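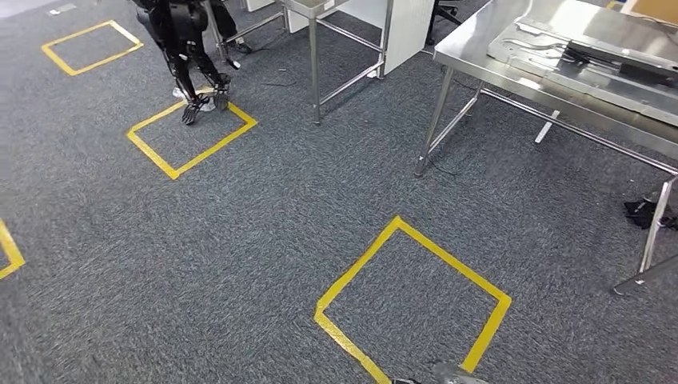 Saturday evening, July 2025

Second week of teleoperation at Zalter, and today I was allowed to drive alone. My shift was 2 hours in the headset, with a pause of 10 minutes in the middle. I drink too little water on these days, I must remember the bottle.

The hardest thing is still the walking. When I look down through the robot's head I see the carpet and the yellow tape, and I have to bring the feet to the square before the task can start. My own feet want to move too! I stopped too far from the steel table twice, and then the arm cannot reach the tray properly, so the recording must be thrown away.

The target is 60 good demonstrations for each task. I did not reach it. My hands are quick enough but I grip too early – the trainer told me the same thing in February, when we guided the small Branda arm by hand. That was easier in a way, because I could feel the weight in my fingers. With the controllers I have only my eyes.

The best attempt was the last one before lunch. I moved slowly, waited, closed the gripper, and did not correct anything afterwards. I would like to do all of them like this.

Bus home was late. Soup, then bed. On Monday they change the layout again and I have to learn the new squares.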